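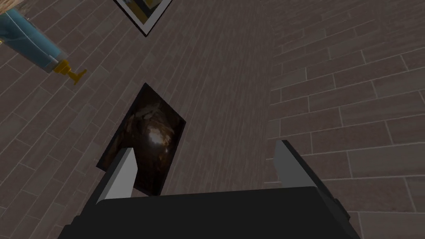 Defne Gökçe writes that the new quiet hours at the Susel Branch Library have made evenings harder for families, and she asks whether the change was meant to apply to the children's floor at all. Her letter was one of several received on the subject in August, and the Library is grateful to every patron who took the time to write.

The quiet hours policy begins each day at 5 p.m. and covers the main reading room, the periodicals alcove and the study tables along the east wall. It does not cover the children's floor. Signs placed on the stairway landing gave the impression that the whole building was included, and they have been replaced. Staff at the front desk have been given the correct wording and will be glad to answer questions.

The policy was adopted after a survey of cardholders held in the spring. The Library received 300 completed forms. Many of those who replied use the reading room after work or school, and noise from telephone calls was the complaint named most often. Patrons who need to take a call in the evening are asked to step into the Nurmi Street lobby, where seating is now provided. Conversation at a normal level remains welcome there until closing.

Ms. Gökçe also asks about the group study rooms. There are 2 rooms on the upper level, and both may be reserved without charge by any cardholder in good standing. Reservations are accepted up to 48 hours ahead, in person or by telephone, and a room is held for fifteen minutes past the reserved time before it is released to the next party. Tutors may use the rooms on the same terms as other patrons. Food is not permitted upstairs, although covered drinks are.

A second group of letters concerned Sunday service. The Library will continue to open at 1 p.m. on Sunday through the fall. An earlier opening was considered during the budget review, but it would have required closing the Arketlow reading station for one evening each week, and the Library was unwilling to reduce service there while the bus route remains on its shortened schedule. The question will be taken up again with next year's budget.

Patrons are reminded that the book return on the Arketlow side of the building is emptied in the morning only. Items left after that time are checked in the following day — no fine is charged for the difference. Large-print titles and audiobooks on disc should be brought to the desk, as the return slot is narrow and cases have been damaged.

Letters on these or other matters may be left at the front desk or mailed to the Library, marked for the attention of Sheldon Poirier, Patron Services. Please include a return address if a written reply is wanted.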